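I've wanted to get inside the Grereo basket place for years, ever since a friend's mom gave me one of their bread baskets and I managed to leave it on a bus. So when they put up a note saying the Flasbridge workshop would be open to visitors, I signed up the same evening and talked my sister into driving. (She owns the car, I bring the snacks. It works.)

Flasbridge is farther out than it looks on the map. You come off the highway, go past a feed store and a very long fence, and then the road sort of gives up and turns into gravel. The workshop is a low building behind the old Shawky grain store, and there's one hand-painted sign, which we missed. Twice! Parking is in the field next door and it was free. Wear real shoes.

## Getting started

You check in at a table by the big doors and they give you a paper wristband and a folded map that you don't need at all, as the whole thing is four rooms in a row. We got there right when it opened and there was already a line for the coffee cart, so we skipped it and went straight in. Good call - the first room gets packed fast and it's warm in there.

The first room is where the material gets sorted. Bundles everywhere, leaned up against the walls and stacked on racks, and a smell like a hay barn crossed with a cup of tea. They use both natural rattan and a man-made kind for the outdoor lines, and the guide had a handful of each for us to pass around and guess. I got it wrong. My sister got it right and mentioned it all the way home. The trick, according to our guide, is to look at the cut end and forget about the outside, where a good imitation can fool people who've worked with the stuff their whole lives.

Then there's the soaking room, which is mostly long troughs and puddles. The strands go in stiff and come out bendy, and how long they stay in depends on how thick they are and what the weather's doing. I asked what happens if you forget a batch and got a look that told me somebody had done it pretty recently.

## The weaving room

Okay, this was the part I came for, and I could have stayed all day. Weavers sit on low stools with the base of the basket held between their knees or pinned to a slanted board, and their hands go so fast that you stop following after a few seconds. Over, under, tug, tap. Every few rows they knock the weave down with a flat iron bar to close it up, so the room has this uneven clacking going on the whole time, like a bunch of people typing with one finger.

The guide told us a big laundry hamper takes nearly 1000 passes around the sides before anybody even starts on the rim. I'd have guessed a hundred, tops. I have been so rude to my hampers.

What surprised me most was how much of the shaping comes from the hands. I'd pictured some kind of mold inside every basket, and they do use those for the square ones, but the rounded ones are mostly done by eye. Pull a little harder and the side comes in, ease off and it swells out. The weaver nearest us stopped so we could feel the side of one that was half done, and it had way more give than I expected.
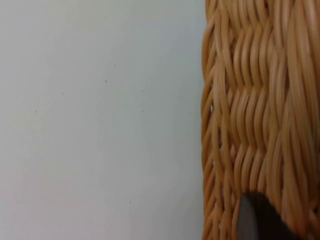 After that I couldn't stop looking at edges. Look at a wicker basket from the side sometime and see what the outline does where the strands wrap around - it goes in and out in little waves, all the way along. I've had baskets in my house forever and never once noticed. I also really like that caramel-brown color, with the darker orange down in the gaps and the bright shine on top of each strand. My sister prefers the bleached gray ones, and she's wrong, but she did drive.

They had a try-it bench in the corner, where you could weave on a starter base with somebody helping. I did 3 rows. It took me forever, my fingertips hurt, and the thing leaned to one side like it was tired. The girl next to me, who was maybe nine, made something with an actual flat bottom. You're allowed to take yours home, and mine is on the windowsill holding two lemons and a pen.

## Finishing and the store

The last room is finishing, where they trim the ends, wrap the rims and attach handles. It's quieter and a lot less dramatic than the weaving, and most of our group drifted through pretty quickly, but I'd tell you to slow down. Trimming looks boring until you see how close the blade gets to the part you can't cut. One slip and you've loosened a whole row. There was also a shelf of returns waiting for repair, and I loved that shelf! One picnic basket had a corner chewed clean off. The tag just said "dog."

There's a wall by the door with the year's numbers in chalk: 3000 baskets finished so far and 925 repairs. I'd never thought about repairs being that big a piece of it. You can mail yours in or drop it off, and the wait is a few weeks, longer if the rim needs replacing.

The store is set up in what used to be the loading bay. Fair warning, the prices aren't low, though the seconds table at the back is where you want to be. Those have a crooked handle or a color that came out uneven, and for half of them I couldn't find the problem at all. I bought a medium round one from the Closoma line for yarn, and a tiny one that I had no plan for and still don't. My sister bought a hamper, and then we had to work out how to get it in the car with the cooler. It rode home on my lap.

## Stuff I'd want to know before going

- The soaking room floor is slick. Go slow in there.
- Bathrooms are outside and around the back, past the bundles.
- Food is the coffee cart and a pie stand. The peach pie was gone by the time we came out, so buy pie first.
- They take cards in the store but the cart was cash only.
- Strollers are fine everywhere except the weaving room, which has a step and tight aisles.

We stayed a lot longer than we meant to and I'd happily do it again. The person at the desk told us they're planning another open day in September, with a longer class where you make a whole small basket start to finish. I put my name down for it before we left, and I've been practicing with garden twine in the meantime. It's going badly, but the cat likes it.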